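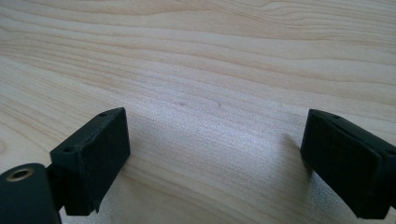 Two gripper fingers over a wooden tabletop, nothing between them.

Chore Robots: Your Questions

Can a robot wipe down my table yet?
Sort of! Our Urnon arm got through 14 of 29 tabletop jobs in March without help. Wiping went best, and crumbs near an edge went worst (plenty ended up on the floor).

Why do shiny tables cause trouble?
Glare. A bright patch on a smooth finish can hide the grain and small specks, and a camera needs those to judge where the surface is. Tilting the lamp helps more than you'd think.

Are two fingers enough?
For cups, sponges and boxes, yes, and it's a joy to watch. Folding a shirt with two fingers is slow going, though Nikola Szczepańska on our team has a towel routine that we're all very excited about.

What about shop floors?
Further along! Parts show up in the same spot every time, so sorting and bin loading are well within reach. Kitchens change by the hour.

Should I buy one now?
If you love tinkering, go for it. If you just want the dishes done, wait.

Where can I see one working?
The Laskowska workshop runs open demos at 2 p.m. Bring a dish towel and we'll try folding it.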